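Visit report: Stavora knitting mill, Skalstead, open day
Saturday, October 10, 2026

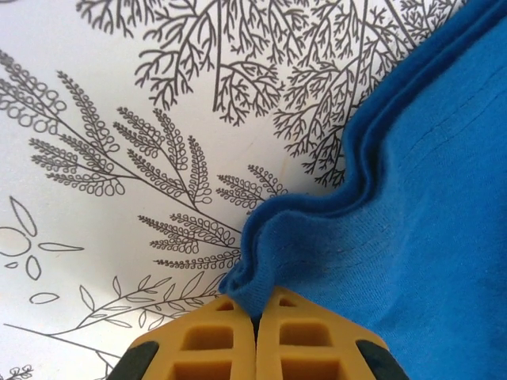

The tour started in the yarn store, which is held at a constant humidity. Cones are conditioned for two days before they go to the knitting hall. Stavora runs single jersey and rib on circular machines from Trudden, most of them with 30-inch cylinders. Output per shift was given as almost 300 kg.

Dyeing is done in the older building. Water use was cut after the rinse baths were changed to counterflow, and the heat exchanger dates from the same rebuild. Fabric weight is checked after the stenter; the piece on the scale read 161 grams per square meter.

The finishing line was stopped for maintenance. Parking is on the Ahn side of the river, and the mill shop takes cards only.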